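Cutwood Handling Project: Equipment Progress Report to Edside
Last updated: February

Submitted by Abbas Ahmadpour, equipment planning, Bragança site 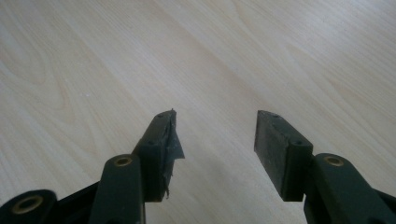
1. Status of equipment purchases

The project remains within the equipment budget approved by Edside. Two hand-held grippers have been bought from Gokix at a combined cost of $3,239, including shipping and one set of replacement finger pads. Both were received at Bragança and entered in the site inventory. The remaining equipment balance is $2,340.

2. Wear parts

The original plan treated finger pads and pad coverings as office supplies, with no line of their own. This has proved too low. The tape on the left finger pad is torn and crumpled, with a loose strip along its lower edge, while the right pad has no tape on it and its edges show slight wear. The pads themselves are fixed to the fingers as separate parts and can be ordered without the rest of the assembly.

We request approval to create a wear parts line within the existing balance. The first order would be for 16 finger pads, to be held at Bragança and issued against a sign-out sheet. Pad tape would be charged to the same line. No increase in the total award is requested.

3. Purchases deferred

The bench-mounted arm listed in the original plan has been moved to the next budget period. The quote obtained from Gokix did not include installation or operator training, and a revised quote has been requested. Work on wood surfaces will continue with the hand-held units until that quote has been reviewed.

4. Next steps

- Edside to confirm the wear parts line.
- Bragança to place the pad order on confirmation and record pad changes by unit.
- Revised arm quote to be forwarded to Edside on receipt - with installation and training shown as separate costs.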